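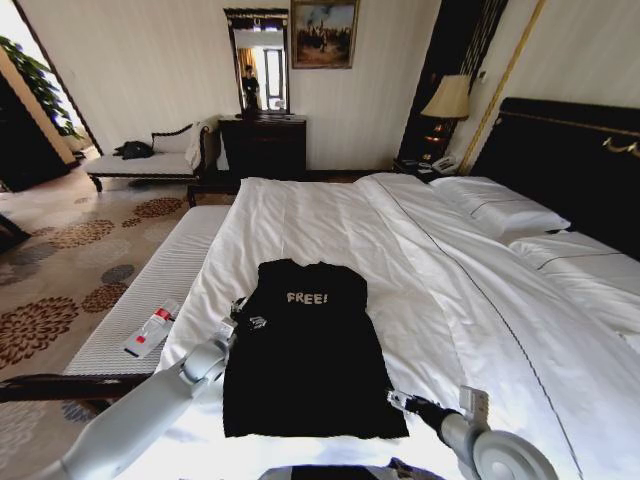 4. Setting up the garment handling task on a bed

This section covers a two-arm unit working on a made-up bed. For tables and counters, see the section on hard surfaces. Revised 31 Jul 2020 for the Mirkico garment package.

Before you start

The unit must be charged, homed and out of transport mode. Have one plain or printed T-shirt ready. A dark shirt on white bedding gives the vision system the best contrast, and large lettering on the chest helps it find the front. Do not use a white shirt on a white duvet for set-up.

CAUTION: The arms can move as soon as the task is loaded. Keep hands off the bed and stand outside arm reach with the stop button in your hand.

4.1 Position the base

1. Pull the duvet up so that it lies flat over the working area. Small folds are acceptable. Ridges higher than the finger pads are not.

2. Drive the base up to the bed and stop when the body is 320 mm from the edge of the mattress. Measure with the tape, at both front corners.

3. Lock the base. Push on the body with one hand to check that it does not roll.

4. Raise or lower the torso until both grippers can touch the duvet with the elbows still bent. If an elbow straightens fully, move the base closer and measure again.

Note: Soft mattresses sink when a gripper presses on them. Set the surface height with the gripper resting lightly on the duvet - do not push down to meet the mattress.

4.2 Check the grippers

1. Jog one gripper to a spot above the sheet where you can see both fingers.

2. Open and close the fingers three times. The two sides should move together and stop together.

3. Look at the screws on the finger linkages. If one stands proud of the metal, power down and tighten it by hand with the hex key from the kit.

4. Wipe the finger pads with a dry cloth. Lint on the pads is the most common cause of a dropped shoulder.

5. Switch to the wrist camera and confirm that the gripper housing is in view along the bottom of the picture.

6. Repeat for the other arm.
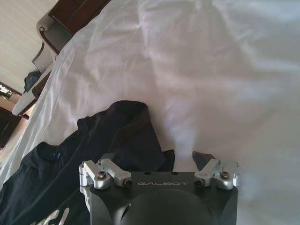 Wrist camera view with the gripper over the sheet. The linkages are at the left and right ends of the housing.

CAUTION: Do not reach between the fingers with the power on, even when the gripper is open.

4.3 First spreading run

Set arm speed to 70 percent for all runs in this section. Full speed is for use after sign-off only.

1. Place the shirt near the foot of the bed, in front of the unit, with the print facing up. Leave it slightly crumpled.

2. Load the task "Spread, soft surface" and press Start.

3. Watch the fingertips on the first grasp. They should take hold of the fabric and leave the duvet where it is.

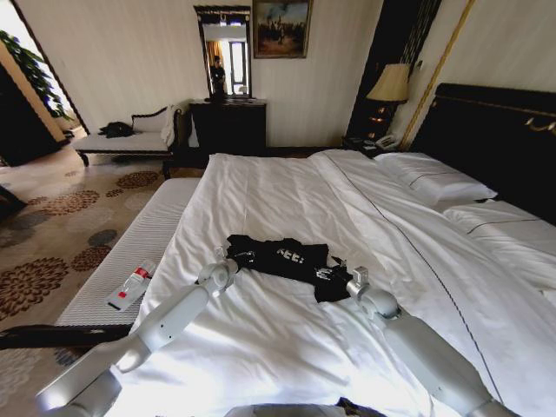

4. If a gripper picks up bedding along with the shirt, press Pause, open the gripper from the hand controller and raise the surface height by one step. Start the run again from the beginning. Do not resume a paused run after changing the height.

5. When the arms stop, check the result. The body of the garment should be smooth and the shoulders level with each other.

Note: Code 11 on the display means that one gripper closed without fabric in it. Reset the code, lay the shirt out again and repeat. If it comes back on the same arm, go to 4.2 and clean the pads again.

4.4 Shoulder hold check

1. With the garment flat, select "Hold shoulders". The left gripper goes to the left side and the right gripper to the right.

2. Wait until both arms are still, then look for pull lines between the grippers. Strong lines mean the arms are set too far apart.

3. Reduce the width one step at a time until the lines are gone.
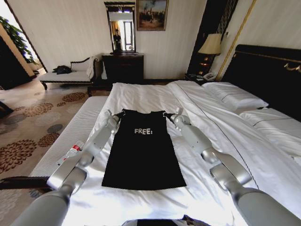

Left and right grippers holding the shoulder straps of a sleeveless garment.

4. Save the width under the garment name. Sleeveless items need their own entry - a width saved for a T-shirt will not suit narrow straps.

5. Select Release, wait for both grippers to open, then send the arms to the rest position before you pick up the garment.

The grip force table was last changed in March. If your unit still shows the older table, load the new one from the Medbridge service page before going on to folding.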